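Star-print tablecloth: how do I get it clean without losing the lettering?

Posted in Home & Laundry – 2,565 views

Nuria Aranda
I have a gray-blue tablecloth with a white grid on it, big orange and pink stars, and some black cursive that says something about a kiss. I did not choose it for its literary merit. It lives on the table where we do crafts and, on ambitious evenings, eat. It now has a greasy patch near one corner and some kind of glue spot in the middle. The label is long gone, so I can't tell you what it's made of, except that water soaks in slowly. Can it go in the machine? I'd like to keep the stars. I could live without the poetry.

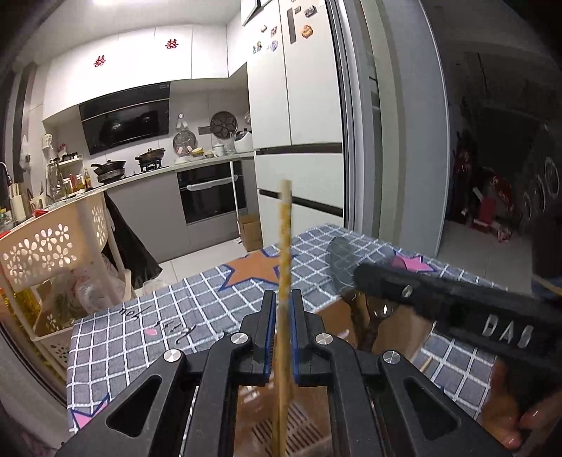

The cloth in question, with the orange star at the back.

I've tried a damp sponge, which moved the grease to a larger area. There's also a rack right beside the table, so anything that involves hanging the cloth over the side will have to wait until I shift it.

Brodier
If water soaks in slowly it probably has a coating, and hot water will crack it. Lay it flat. One drop of dish soap on the greasy patch, rub with your fingers, leave it 15 minutes, wipe with a clean wet cloth. Do that twice before you decide it hasn't worked. For the glue, put an ice cube in a bag, hold it on the spot until the glue goes stiff, then lift it with the edge of an old plastic card. No knives – ask me how I know. Test the soap on one of the stars first, ideally one you don't like.

Geltell
just wash it

Alemneh
Mine went in the machine on cold, gentle, inside out, and came back fine apart from the print, which looked like it had been through a divorce. I'd go with Brodier. Don't iron it either.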